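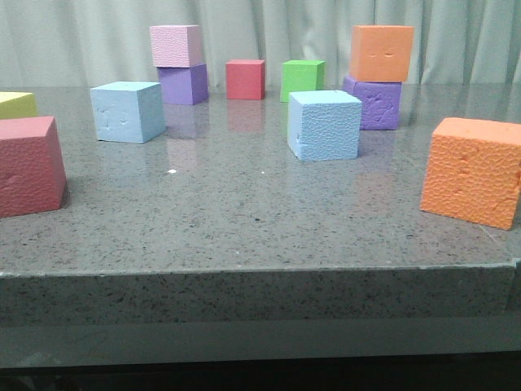
The foam cubes on the granite, pink one stacked on the purple.

Murnico foam cubes, review
Posted 11/29/21 by Kanchan Bhardwaj

Quick one, I have a kid to pick up. Bought these for the house and for the little math group I run out of my dining room. Bag was cheap enough that I didn't think hard about it. Used them most days since May so I figure I can say something useful now.

First thing – the colors. Nice mix. Soft ones and loud ones together, the lime green is LOUD, and then you get a lavender and a pale pink that look like they came out of a different bag. There's a bright red and also a dusty, pinkish red. Same with the blues in my lot, all pretty light. If you need a strict set for color sorting with tiny kids this could get annoying. Had one long argument over whether dusty red counts as red. For building, who cares.

Surface. Foam, so expect foam. Some faces are fairly smooth, some are bumpy and pebbly, and a few have little pits. One of the light blues has small gouges on the front, the dusty red has a couple dents. Mine have been dropped and sat on so I won't blame Murnico for all of it, but if you want crisp perfect edges for a display or whatever, get wood.

Noise. The whole reason I bought them. We have a granite top and the old wooden blocks sounded like a bowling alley on it, every single afternoon. These make a soft little thup. My downstairs neighbor Dinesh Goel used to text me. Doesn't text me now. Worth the money right there.

Stacking. Two high, fine. Three high, fine if you're careful. Past that it depends who is at the table and if anybody leans on it. They're light, so a sleeve will take out the whole tower. On polished stone they slide a bit more then I'd like. Put a dish towel down, or do it on the rug.

Cleaning – damp cloth, bit of dish soap, squeeze, leave on a rack overnight. Do not put them in the dryer. I did 2 in the dryer. They came out sort of puffy on one side and never sat flat again, my own fault, the tag says air dry. Marker does not come out. Yogurt does, if you get to it the same day.

Smell when new, yes. Kind of like a new pair of flip flops. Left the bag open in the hall and it was gone in a few days.

Compared to the Grulten ones my sister has: the Grulten are denser, sharper corners, heavier in the hand, and they cost a good bit more. Hers look newer than mine and she's had them longer. But her colors are just the basic ones and the box they come in split. Solanki makes a set too, haven't tried it, a mom in my group says the foam crumbles.

The bag. Drawstring broke in the first week. I keep the cubes in a shoe box and its fine.

Shipping to Carville was slow and the tracking page never updated, then they just showed up on the porch.

Safety stuff, not an expert, but if you have a chewer I'd wait. A bitten corner stays bitten and the bits are small.

Would I buy again? Yeah, for the quiet mostly. 4 out of 5, point off for the drawstring and the pits. If they ever do a set with dots or numbers printed on the faces I'd get that for the math kids, right now I use stickers and they peel off by dinner.

Ok gotta run. Ask in the comments if you want to know anything, I check on weekends.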